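Pileck Opens Refitted Storage Wing for Emside Residents

EMSIDE, Aug 16, 2025 - Pileck, which manages rental apartments and storage space in Emside, has reopened the ground floor of its Todorova building after a full refit. The floor now has 112 household storage rooms and a furnished showroom for tenants who are planning a move or a renovation.

The building was a carpet warehouse before Pileck bought it. Work began last October and was carried out by Tikotham, a local building contractor. The old loading doors have been replaced, the drains under the yard relaid, and the heating moved to a single boiler room at the rear. The roof was not part of this project.

Storage rooms come in three sizes. The smallest holds the contents of a closet or a small home office. The largest takes the furniture of an apartment with up to 2 bedrooms. All rooms are on one level, and carts are kept at both entrances. Tenants in Pileck apartments pay a reduced monthly rate and do not need to leave a deposit.

"Most of the calls we get are from people who need somewhere to put a sofa and ten boxes while the painters are in," said Kalliopi Petek, who runs lettings at Pileck. "They want it for six weeks, and until now we had to send them out of town. We can give them a room the same day."

The showroom is fitted with the kind of furniture Pileck supplies in its furnished apartments. White was chosen for the main pieces, with built-in open shelving and a cabinet door in textured frosted glass with a small round gold knob.
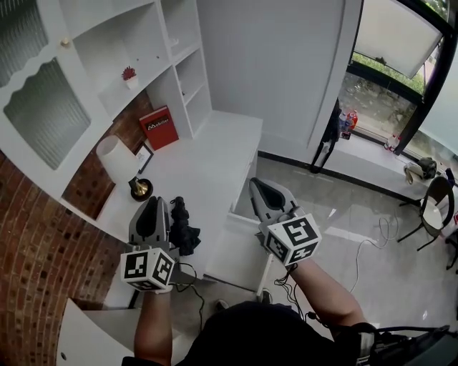
Opening hours and access

The storage floor is open every day from early morning until late evening. Tenants enter with a key card, which is issued when the rental agreement is signed. A lost card costs $23 to replace. Vans can park in the yard for loading, but not overnight.

The showroom is open by appointment. Visits can be booked at the Pileck front desk or by phone.

"The yard was the hard part," said Caoimhe Madigan, site manager for Tikotham. "We found an old brick drain that wasn't on any of the plans, and it had to come out before we could pour anything."

Pileck plans to begin work on the upper floor next year. Plans for that floor have not been filed with the city.

About Pileck

Pileck rents and manages 800 apartments in Emside and the surrounding area. It also operates storage space and covered parking.

Press contact: Krešimir Hodžić, Pileck, Emside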